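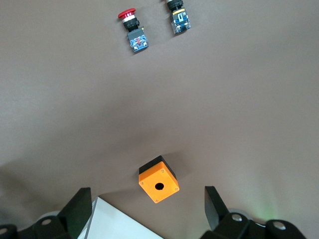
Section 3: Fitting a button to the Arkadow box

You need one enclosure, one push button assembly and a clear patch of bench. The red mushroom head is the emergency stop. It goes in the orange box, where people expect to find it. The black-collared assembly is for other duties and will not be offended if you leave it out.

CAUTION: Isolate the supply before you touch a terminal. "I think it's off" is not isolation.

1. Undo the four corner screws on the orange face and put them in a dish. Dinesh Solanki at the Gorkulwood depot keeps a jar of spares, and would like it to last past April.

2. Separate the contact block from the head. Pass the head through the round hole from the front and refit the block from behind.

3. Turn the button until it sits square, then tighten by hand. If you are reaching for the multigrips, stop.

4. Strip and connect the conductors at the screw terminals. Tug each one. Any that comes out was going to come out later, at a worse time.

5. Choose a mounting spot. Keep the box 100 mm clear of any edge and leave 300 mm in front for an arriving palm. On a white frame with rounded corners, look under the top rail for legs, tabs and fins before you mark anything. Glossy finishes show every slip of the drill.

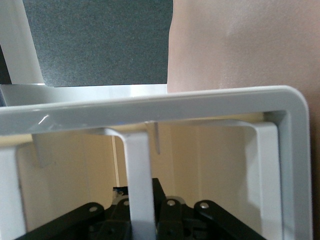

6. Refit the orange face and all four screws. Press the button 2 times, resetting it after each press, and confirm with a meter that the contacts change over.

NOTE: Colour is not decoration. Damián Lucero has a list of sites that swapped the red head for something that "went better with the room", and he will read it to you.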